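Prorninholm Waffle Cloth and Fuzzy Blanket, reviewed after a season in a spare bedroom

Filed under: Bedding, Cleaning textiles

The blanket and the cloth are sold separately. I bought both in December for a small guest room that doubles as a reading room, where people eat in bed and leave the evidence. The blanket has been in use since then, the cloth slightly less long.

Cloth. White knit with a raised waffle structure. The cells pick up salt and crumbs from the blanket surface in one dry pass, and a second pass with the cloth damp takes care of most grease. It folds without springing open. Lint was noticeable through the first 6 washes and negligible after that. Edges have held. The one I measured shrank 6 percent in length and hardly at all in width, so it no longer matches its packaging. White is a poor color for this job, and turmeric from a snack mix did not wash out.
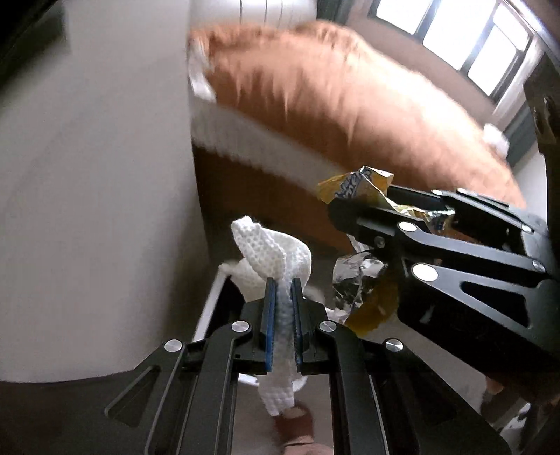

Waffle cloth and a crumpled snack bag beside the bed, orange-brown blanket behind.

Blanket. The pile is fuzzy and marks easily: any hand drawn across it leaves a streak that stays until it is brushed the other way. Warmth is adequate for a heated room. The color hides tea and dust well but shows pale crumbs at once, which I count in its favor. Potato chip fragments sit on top of the pile and can be shaken off. Finer seasoning works its way down and needs the cloth.

The weak point of the pair is foil packaging. Crumpled chip bags shed flakes from every crease when they are picked up,
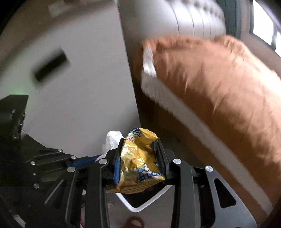
and a bag that is squeezed flat over the bed will empty the last of its contents onto the pile. Fold the top over first, then carry it out level. With that habit a full cleanup of the bed takes me 9 minutes, including the floor.

I also tried the Jundside cloth, which has a flatter weave. It dries sooner on the rail but pushes crumbs along the surface and needs more passes.

Cloth: recommended, in a darker color if one is offered. Blanket: recommended for rooms where it will be shaken out often. Wash both at low heat and keep them in separate loads. Price paid for the two together was 31 dollars.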